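The Last Episode of Korau

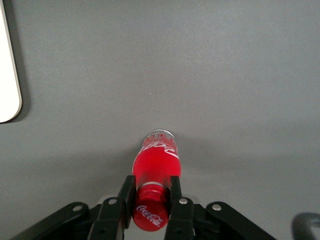 1. Cold open

Kirsty Sugden had the couch by four. Laptop, doona, second laptop in case the first one carked it. Finale dropping at six. Forum already going off.

Eight years of Korau. Eight years of the fox-girl walking to the sea and never getting there. And tonight, supposedly, the sea.

Her phone buzzed. Hadi Khalaf.

"You've seen the leak."

"Haven't. Don't."

"I'm not saying anything. Only that Zistero is in it."

"HADI."

Zistero died in season two. Fell off the bridge at Dirkelgate with his stupid lantern. She'd cried on the bus over it, proper crying, a lady gave her a tissue. She'd written 800 words that same night on why he could never come back, why the whole show fell over if he did. Still pinned. Still getting replies from kids who hadn't started school when it aired.

Hung up on him. Turned the phone face down. Turned it up again.

2. Eyecatch

Hadi was on the doorstep at 5.30 with hot chips and no apology.

"Truce?"

"Did you get chicken salt?"

He'd got chicken salt. She let him in.

They'd met arguing, under a post about the manga ending, 47 comments deep before either of them noticed they lived two suburbs apart. He liked the filler arcs. All of them, even the one with the bathhouse. She had never realy forgiven it.

"If it's him," she said, "I'm taking the essay down."

"You are not."

"I am. I'll be wrong in public. It's unbearable."

"Leave it up. I like it. I read it before I knew you."

She ate a chip. Didn't look at him.

3. Credits

The opening song played all the way through, which it hadn't since June. Fox-girl on the dunes. Wind. No music now. Then a light, small, swinging, coming up the beach toward her.

A lantern.

"Oh you bastards," said Kirsty, and grabbed his sleeve, and teh chips went everywhere.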